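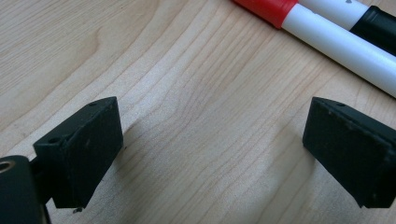

Garra aberta sobre a mesa, canetas no canto direito.

Garra manual não segura canetas redondas — como melhorar as demonstrações?

Perguntado em 10 de abril de 2020
Categoria: Robótica educacional > Projetos de alunos
Marcadores: garra, demonstração, imitação, canetas

Faço parte do clube de robótica da minha escola técnica e estamos preparando um projeto para a mostra de julho. A tarefa é guardar canetas hidrográficas dentro de uma caixa plástica. Gravamos uma pessoa fazendo o movimento com a garra na mão e depois treinamos o modelo com essas gravações. O software de gravação é o Hirkudel, na versão para estudantes.

Até agora temos 494 demonstrações gravadas. Dessas, descartamos 40 porque a caneta caiu no meio do caminho ou porque quem gravava parou e recomeçou.

O problema aparece na pegada. Os dedos fecham, a caneta gira, escapa e rola. Quando a pessoa está com a garra na mão ela corrige sem perceber, mexendo o punho. O modelo não aprende essa correção e fecha no vazio. De cada dez tentativas com o modelo, em três a caneta vai para a caixa.

Já tentamos:
- fechar mais devagar
- pegar pela tampa em vez do corpo da caneta
- trocar a iluminação da sala

Nenhuma mudou muita coisa. A orientadora acha que é falta de dados. Metade do grupo acha que é o dedo da garra, que é liso. O regulamento da mostra permite trocar os dedos, mas não permite mexer no motor.

Minhas perguntas: vale a pena gravar mais 200 demonstrações do mesmo jeito ou é melhor mudar o dedo primeiro? E se mudarmos o dedo, perdemos tudo o que já foi gravado?

3 respostas

Resposta 1 (aceita pelo autor da pergunta)

Mude o dedo primeiro. Se gravar mais 200 com o dedo liso e depois trocar, você vai ficar com um conjunto grande de uma pegada que não existe mais.

No nosso grupo passamos por isso com tubos de ensaio de plástico. O que resolveu foi colar uma tira fina de borracha na face interna de cada dedo. Não precisa cobrir o dedo inteiro, basta a parte que encosta no objeto. Use fita dupla face primeiro, para poder tirar. Cola quente solta depois de alguns dias de uso. Quando tiver certeza da posição, passe para cola de contato.

Outra opção é imprimir um dedo com um sulco em V. A caneta assenta no sulco e para de girar. A desvantagem é que fica ruim para pegar objetos planos, mas se a tarefa é só caneta não faz diferença. Os arquivos do kit Lovadetti têm um modelo de dedo com sulco que dá para adaptar. Confira a distância entre os furos antes de mandar imprimir. Eu não conferi e perdi uma noite de impressora.

Sobre os dados antigos: não jogue fora. A parte de aproximação continua servindo, porque o caminho da mão até a caneta é o mesmo. O que muda é o instante do fechamento. Treine um modelo só com as novas e outro com as duas juntas e compare. No nosso caso o misturado ficou melhor, mas a borracha era da mesma cor do dedo. Se a cor mudar muito, a imagem da câmera da garra também muda e talvez não funcione tão bem.

Resposta 2 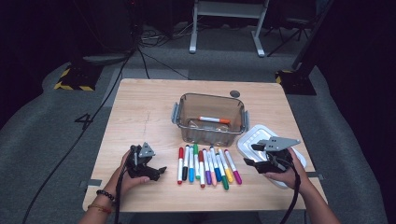

A ordem em que as canetas são pegas pesa mais do que parece, e quase todo clube iniciante deixa isso solto. Se cada aluno escolhe a caneta que quer, o modelo recebe exemplos contraditórios para a mesma imagem. Com as canetas postas lado a lado em fila na frente da caixa, tampas para o fundo, e uma de tampa laranja dentro dela, qualquer uma das que estão na mesa parece uma escolha igualmente boa. Para quem está gravando é óbvio qual vem depois. Para o modelo não é. Combinem uma regra, por exemplo sempre da esquerda para a direita, e escrevam num papel colado na parede.

Também separem mais as canetas no começo. Em fila apertada o dedo precisa entrar entre duas canetas, empurra a vizinha e a posição muda antes de a garra fechar. Comecem com 3 canetas bem afastadas, até a pegada ficar boa, e só depois coloquem mais. Quem usa duas garras precisa decidir ainda qual mão pega e qual mão fica parada. Mão parada tem que ficar parada mesmo, e fora do caminho.

Mais uma coisa: cuidado com os cabos. Se o cabo puxa o punho da pessoa, o movimento gravado sai com um tranco que o modelo copia. Prendam com velcro no antebraço, deixando folga.

Concordo com a resposta acima sobre a borracha, mas eu arrumaria a ordem antes. Não custa nada e dá para testar no mesmo dia.

Resposta 3

Aqui usamos o Jirkura e não tivemos esse problema. Já pensou em trocar de software?

Comentário em resposta a esta: Trocar de software não muda o atrito do dedo. A caneta escapa do mesmo jeito.

Comentário do autor da pergunta: Obrigado a todos. Colamos borracha de câmara de bicicleta nos dedos com fita dupla face e definimos a ordem da esquerda para a direita. Gravamos um lote pequeno e a caneta parou de girar na mão de quem grava. Falta treinar. O computador do laboratório está ocupado com o projeto Yoon, da outra turma, então vai demorar uns dias. Volto com o resultado.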